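About Tranden

Our story
Our people
Find us

Tranden is a small school for adults who own a house and are slightly afraid of it. We teach evening and weekend classes in plumbing, plastering, tiling, basic wiring and the dark art of hanging a door so that it closes. Most of our students arrive because something has dripped on them.

The school was started by Muthoni Were, a licensed electrician who had grown tired of being paid good money to flip breakers back on. She would show customers how to do it themselves, they would make her coffee, and she would leave without a job for the afternoon. Charging for the lesson seemed the sensible next step. The first class had 2 students, one of whom had come to the wrong building and stayed until the break.

We took over our present home, the old Hnatiuk piano showroom on Prurnholm Road, in November 2021. It has high ceilings, terrible acoustics and a freight door wide enough for a grand piano, so lumber deliveries are a breeze. There is still one piano upstairs. We have taught people to move a bathtub, a water heater and a cast iron stove, and we have no plans to teach them to move that.

Classes are capped at 16. We tried bigger groups and found that the people at the back learned mainly about the people at the front. A full course runs from September to spring, and you can also sign up for a single evening if your problem is small or your patience is.

The electrical evenings fill up first. Muthoni begins with the things people already have at home and have never given a second thought: plugs, cords, power strips and the heroic chain of adapters behind the television. You won't touch a wall box until she is satisfied that you know where your own panel is. A surprising number of homeowners have to go home and look.
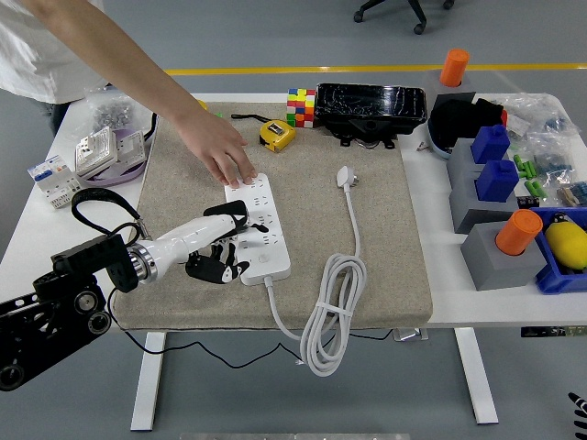 Power strip with its cord coiled and tied.

Plumbing and everything wet belongs to Demyd Kravchuk, who spent years fitting kitchens and has opinions on flexible hoses that we ask him to save for the last half hour. His practice wall has been flooded by 474 students so far, a number he keeps in pencil next to the shutoff valve. He considers it a record of achievement. Our insurer has asked for a copy.

We don't hand out licenses, and we won't turn you into a contractor. If a job needs a permit or a professional, we'll say so, and you'll at least understand the estimate. Former students tell us this has made them very unpopular with their brothers-in-law.

Our tool library, Lostex, is open to anyone who has finished a course. It holds roughly 900 items, including more left-handed tin snips than the town could ever need. Loans are for a week. The name began as a typo on the sign, and the sign was not refundable.

To visit, come by during any evening class and ask for a tour. Park behind the building and use the side entrance. The front door was hung by beginners and opens when it feels like it.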